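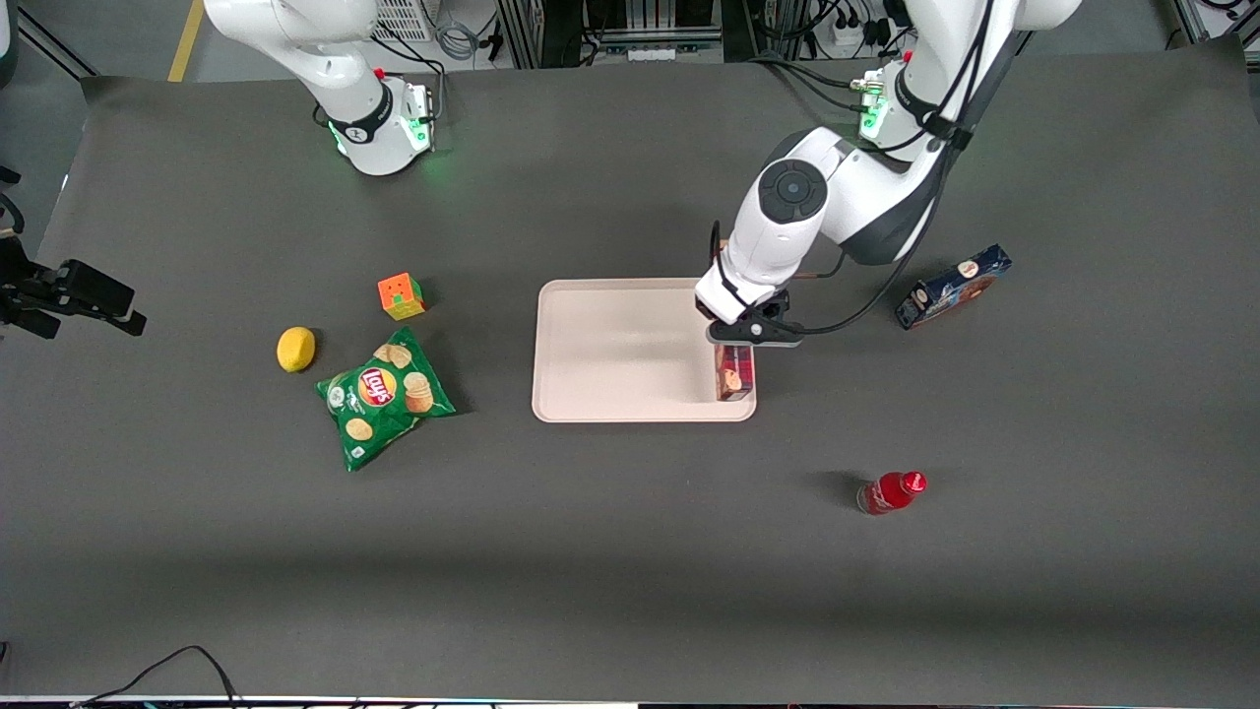
Hudton Neighbourhood Centre starts snack trays for the after-school room

Feb 2, 2023

The after-school room at the Hudton Neighbourhood Centre has a new way to give out the afternoon snack. From this week every table receives one shallow tray, and the children take their snack from it when homework is finished.

Until now the snacks were kept in a cupboard beside the kitchen door, and the line for it became very long. Grigore Căpraru, who coordinates the program, said that on busy afternoons the last children were still waiting when their parents arrived to pick them up.

"A tray is a simple thing," he said. "You put it in the middle of the table and everybody can reach it. We tried it in October with two tables and we did not want to go back."

The trays are moulded plastic with a raised rim and rounded corners, so small boxes and fruit do not roll to the floor. The centre bought them from Valtonen, a kitchen supply shop on the main street, and paid $458 for the full set. Another $300 was put aside for snacks until the end of the term. Most of it will go to small boxed snacks, which are easy to pack and to keep. Fresh fruit comes from the Akodwood market garden, and the families are also welcome to bring some.

Before the doors open, staff lay out the tables together with the games and puzzles. A Rubik's cube is one of the favourites, and there is already a waiting list for the faster ones. Lemons are on the tables too this month, for the lemonade lesson that the older group is preparing with Behrouz Asadi, a retired cook from Vidness.

Mr. Asadi asks the children to smell and to cut the fruit before they taste anything. "They make a terrible face, and then they want more," he said. His lesson is free of charge, but places are limited and a parent must sign the kitchen form.

The centre counted 508 visits to the after-school room in October, its best month until now. Families who have a child with a food allergy should tell the front desk before the first visit - a separate tray with its own label will be prepared.

Registration for the spring term is open at the front desk. The fee is $200 for each child, and brothers and sisters pay half. Forms can be returned in person or left in the grey box near the entrance.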